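Remard Opens Applications for 200 Apprentice and Trainee Positions

Wiltar, 23/07/2022 – Remard, the regional power and water utility, today opened applications for 200 apprentice and trainee positions at its generating stations, treatment plants and district offices. Applications will be accepted online and at the Remard recruitment office in Wiltar.

The intake is the largest the utility has offered under its apprenticeship program. In the previous round, Remard received 1,123 complete applications. Candidates who applied at that time and were not selected may apply again, but must submit a new form with current documents. Earlier applications will not be carried forward.

Positions available

The positions are divided between two groups. Graduate trainees will be placed in electrical engineering, mechanical engineering, civil works, and information systems. Technician apprentices will be placed in plant operation, line maintenance, instrument repair, welding, and water quality testing. A further 40 of the positions are set aside for office and customer service trainees, who will work in billing, records and the district service counters.

Candidates may apply for one group only. Within that group, they may list a first and a second choice of trade or department. Remard will try to place selected candidates in their first choice, although placement depends on final ranking and the needs of each site.

Who may apply

Applicants for graduate positions must hold a bachelor's degree in a related subject from an accredited college or university. Students in their final year may apply if they can show that all course requirements will be complete before the program begins. Applicants for technician positions must hold a two-year technical diploma or a trade certificate in the field for which they are applying. Office and customer service applicants must hold a high school diploma or its equivalent.

All applicants must be legally permitted to work and must be at least 18 years old on the first day of the program. Persons who have already completed a Remard apprenticeship in any trade are not eligible. Current employees on temporary contracts may apply on the same terms as outside candidates.

How to apply

Applications may be completed on the careers page of the Remard website. Applicants will need to create an account, enter their personal and education details, and upload a recent photograph, a copy of their diploma or certificate, and proof of identity. A school transcript is required for graduate positions only. There is no application fee, and Remard does not use outside agents to collect forms or payments. Any person asked to pay for an application, an interview or a place in the program should report the request to the recruitment office.

Applicants without internet access may pick up a paper form at any district office. Completed paper forms should be returned by mail or in person to the recruitment office in Wiltar. Forms sent by fax will not be accepted.

The name on the form must match the name on the identity document. Where a name has changed, a copy of the legal record of the change should be attached.

Selection process

Selection will take place in 4 stages: a review of documents, a written test, an interview, and a medical examination. Candidates who pass the document review will receive an admission letter by email showing the time and place of the written test. The letter must be printed and brought to the test center, together with the identity document used in the application.

The written test will be prepared and graded by MacPherson, the testing firm engaged by Remard for this round. It covers basic mathematics, reading, general knowledge of safety at work, and questions on the chosen trade or subject. Calculators will be supplied at the test center. Phones, watches and personal calculators must be left with staff at the entrance.

Interviews will be held in Wiltar and at the Zirnar generating station. Candidates will be assigned to the location nearest their home address. Requests for a change of location will be considered where space allows – such requests should be made before the interview schedule is published.

Candidates with disabilities may ask for extra time, a reader, an accessible room or other support. The request can be made on the application form and will not affect ranking.

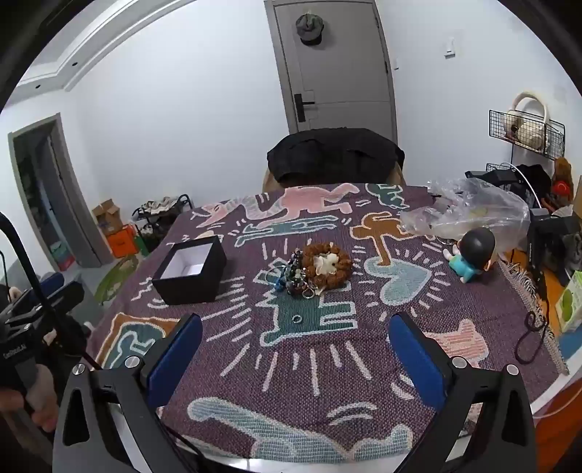
Stipend and terms

Selected candidates will receive a monthly stipend for the full length of the program, paid by direct deposit. Stipend levels differ by group and are listed in the full notice on the careers page. Apprentices assigned to Zirnar may apply for shared housing near the station, for which a small amount will be deducted from the stipend. Work clothing, safety boots and tools will be provided without charge and remain the property of the utility.

Graduate trainees will complete a one-year program. Technician apprentices will complete two years, including classroom instruction at the Remard training center. Office and customer service trainees will complete one year. The first group of apprentices will report for orientation in April.

Completion of the program does not guarantee permanent employment. Apprentices who finish with satisfactory reports will, however, receive a certificate and may apply for internal vacancies for one year after completion.

Statement from Remard

"Our plants and networks depend on people who know the work well, and that knowledge takes time to pass on," the utility said in a statement. "Many of our senior technicians will retire in the next few years. This intake gives new workers the chance to learn beside them while they are still on the job. We encourage qualified candidates from every district we serve to read the notice carefully and apply."

Further information

The full notice, including the list of trades, stipend levels, test topics and sample questions, is available on the careers page of the Remard website. Printed copies can be requested at any district office. Questions about eligibility should be directed to the recruitment office in Wiltar during normal business hours. Questions about test results should be sent to Remard and not to MacPherson, which cannot release scores to candidates.

About Remard

Remard supplies electricity and drinking water to homes, farms and businesses in Wiltar and the surrounding districts. It operates the Zirnar generating station and maintains its own training center for technical staff.

Media contact: Remard Public Information Office, Wiltar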